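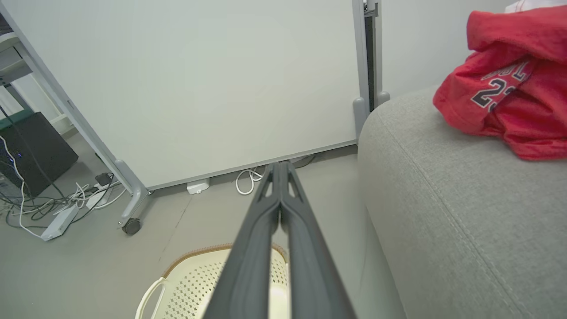 Slide 1. View from the wrist camera, gripper closed, basket under the fingers.

Speaker notes – "What I saw at the open day, and what I'd ask next time"
Delali Akolgo, 5 December 2020

Leave the first slide up while people sit down. Don't talk over it for too long.

Opening. I went to the Peltent open day with Cecilia Mensah. We run a laundry service for people who can't easily do their own, and we had been sent a brochure for a home robot called Pivora. The brochure says it "takes care of the laundry." I wanted to know which part of the laundry. I have done this work for nine years and I can tell you it has a lot of parts.

Say up front: I'm not an engineer. I'm going to talk as the person who would have to pay for the thing and then explain it to clients.

Back to slide 1. Point at the two dark fingers, then the basket, then the red top with the 23 on it, up on the sofa. The job for the demo was clothing off the sofa and into the basket. Ask the room how long it would take them. Let somebody answer.

Then point out the floor. Power strips, cables, the computer tower on the left with its blue lights. I like this slide better than anything in the brochure because it looks like a place where people are working. The brochure has a bare floor and a bowl of lemons. My clients' homes have cords on the floor, so I asked whether the arm's base would roll over one. Hermine Wallner, who was leading the demo, said the base stays where it is put. So it doesn't go to the laundry. You bring the laundry to it, or you bring it to the laundry. Pause there.

Slide 2 (text only: "What was shown"). Three tries that we watched from start to finish. On the first, the fingers closed on a fold and the garment came up and went in. People clapped. On the second it got hold of the fabric, lifted, and dropped it halfway. On the third it closed on air and stopped, and Hermine reset it from a laptop. I wrote these down as they happened. Cecilia's notes match mine except that she counts the second as a success, as part of the shirt landed on the rim. We argued about it on the bus. I still say no.

In fairness to them – say this, don't skip it – nobody hid the misses. Hermine told us before she started that it would miss some. I've been to sales demonstrations where the person stands in front of the machine when it goes wrong.

Slide 3 ("What was said"). The number they gave us was 90 percent. I asked 90 percent of what. The answer was that it was picks in their own room, with garments they had chosen, over a run of 30. I asked if socks were in there. Socks were not in there. I asked about a fitted sheet and got a laugh, which I took as an answer.

I also asked who decides that a pick has failed. At the moment a person does, sitting next to it. That's fine for research. For me that is a wage.

Slide 4 ("Where the camera sits"). Flip back to slide 1 if there's time. The camera is down by the gripper, so the fingers are always in its view, large, and they cover the middle of the basket. I asked Oksana Melnychuk, who works on the vision side, how it knows the basket is full. She said it doesn't yet. She was the most useful person there and I would have happily skipped the welcome speech for another 20 minutes with her. She also said thin, stretchy mesh and thick toweling are very different problems for two hard fingers, and they have spent far more time on the first.

If someone asks about privacy: a camera in a client's living room sees whatever is in the living room. I asked where the pictures are kept. I was promised a written reply in January. I'll pass it on if it comes.

Slide 5 ("Cost"). Keep this short. The lease was quoted at 1580 a month, arm and support, with no basket. (Wait for the laugh, it may not come.) Bernice Acheampong in our office worked out roughly what that buys in staff hours and it is a lot of folded shirts. She can give you her spreadsheet, so please don't ask me to do it on my feet.

Mention Opoku and Flendel in one line only: both have machines listed for the same kind of work, I haven't seen either one run, so I have no opinion. If pressed, repeat that.

Slide 6 ("Questions I'd take with me"). Read these out slowly, people like to write them down.

Can I bring my own laundry bag and tip it out?
How many tries did you make this morning before we got here?
Who is the person at the laptop, and are they included in the price?
What does it do when it drops something behind the sofa?
Can I see it on towels?

I asked the first one. They said yes, next visit, if I send a list of what's in the bag. I said a list sort of defeats the purpose, and Hermine agreed, and we left it that I would bring the bag.

Closing. I would go back. I wouldn't sign anything. If you're offered a visit, stand where you can see both the arm and the laptop, and stay past the first success – the room thinned out after the clapping, and the two tries I learned from came later.

Questions. Bernice has the handheld microphone. Leave slide 1 up again.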